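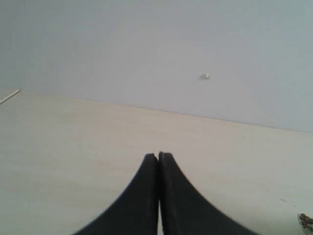 Entretenir ses planches et ses cuillères en bois

Bon, on m'a encore demandé comment je fais pour que mes planches ne ressemblent pas à du vieux bois flotté, alors je m'y colle une bonne fois pour toutes. J'en ai une que ma grand-mère utilisait déjà pour ses oignons, et elle sert tous les jours (enfin, presque, en mai on mange surtout dehors et là c'est barbecue et assiettes en carton, j'avoue).

Le lavage

Jamais de lave-vaisselle. Je sais, vous l'avez lu partout, mais j'ai quand même récupéré l'an dernier une superbe planche en hêtre fendue en deux chez ma voisine Valquíria, qui la passait au programme intensif depuis Noël ! Eau chaude, une goutte de liquide vaisselle, la brosse dans le sens du fil, on rince et on essuie tout de suite. Ensuite je la pose debout, sur la tranche, contre le mur. À plat sur le plan de travail, le dessous ne sèche pas et la planche se met à tuiler.

Pour les cuillères, même chose, tête en haut dans un pot. Le fond du pot, lui, se nettoie aussi de temps en temps. Je vous laisse regarder dans le vôtre.

Les odeurs d'ail et d'oignon

Gros sel, un demi-citron, et on frotte avec le côté coupé. Je laisse cinq minutes le temps de ranger le reste, puis je racle et je rince. Si ça sent encore, je recommence avec du bicarbonate à peine mouillé. Pour le poisson j'ai fini par garder une planche à part, ça m'évite bien des soucis, et je l'ai marquée d'une petite encoche au couteau sur le bord pour ne pas la confondre avec celle du pain.

Le ponçage

Quand la surface peluche ou que les entailles retiennent la betterave, il faut poncer. Grain 120 pour commencer, puis 180, puis 240, toujours dans le sens du bois. Entre le 180 et le 240, passez une éponge humide et laissez sécher une nuit : les fibres se redressent, et le dernier grain les couche pour de bon. J'ai longtemps sauté cette étape par flemme et ma planche redevenait rugueuse au premier lavage, grrr.

Les cuillères, je les fais à la main avec un petit morceau de papier plié en trois. Devant une série, c'est très agréable. Les bouts noircis par le fond des casseroles partent bien au grain 120, mais n'insistez pas trop, sinon vous vous retrouvez avec une cuillère à moutarde.

L'huile

Alors là, chacun a sa religion. Pas d'huile d'olive ni de tournesol, elles rancissent et ça finit par sentir le placard fermé. Moi j'utilise de l'huile minérale alimentaire, celle qu'on trouve en pharmacie sous le nom de paraffine liquide. L'huile de lin donne une plus jolie couleur, mais elle met des jours à sécher et il faut étaler les chiffons à plat dehors après usage, bien dépliés : en boule, ils peuvent prendre feu tout seuls.

Je chauffe légèrement la bouteille au bain-marie, j'en verse une bonne cuillerée et j'étale à la main, sans oublier les tranches et surtout les bouts, là où le bois boit le plus. On laisse toute la nuit, on essuie le surplus le matin. Une planche neuve en demande 2 couches, parfois trois. Après, une fois par mois suffit largement.

Pour finir en beauté, un mélange de cire d'abeille et d'huile, une part pour quatre, fondu doucement dans un vieux bocal. Il se garde longtemps au placard et je m'en sers aussi sur les manches de couteaux et le rouleau à pâtisserie.

Quand faut-il jeter ?

Une fente qui traverse, du noir qui ne part pas au ponçage, une cuillère qui se délite au bout : poubelle, ou petit bois si elle n'a jamais vu de vernis. Pour une planche collée qui s'ouvre sur un joint, ça se répare avec une colle à bois compatible alimentaire et deux serre-joints, je vous raconterai ça quand j'aurai terminé celle de Valquíria.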